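Flarnedton Repair Workshop
Minutes of the equipment meeting, April

The meeting started at 16:00. Adelmo Fiore took the chair. The minutes of the last meeting were accepted with one correction to the spelling of Evow.

1. Offer from Evow

Evow offers us a two-arm cell for taking apart old desktop computers. The rent is 2,000 per month, with service and two days of training included. The offer has a trial period of 38 days, and we can stop it without cost before the end. Adelmo asked that the fixture trays are written into the contract by name — in the first version they were listed only as "accessories".

The main work for the cell will be memory modules, drives and expansion cards. Tower cases lie on their side on the slatted platform, with the side panel already removed by our staff.

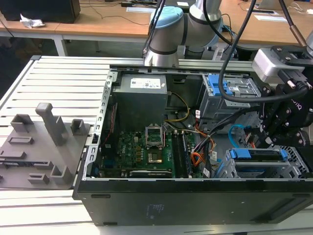

Wijesinghe was not convinced by the price and asked what happens when a case has a different latch for the drives, and who pays for the new program. Adelmo answered that Evow makes two new programs per month inside the rent, and after this we pay by the hour. Wijesinghe wants to have this in writing.

2. Money

Fundside can cover part of the rent, but only if we apply before the trial is finished. The form is long. Adelmo will fill in the first part.

3. Decisions

The trial is accepted. The contract is not signed until the answer about programs has come. Noise near the front office will be discussed next time — the point was moved for lack of time.

The meeting closed at 17:20.

2 comments 16 shares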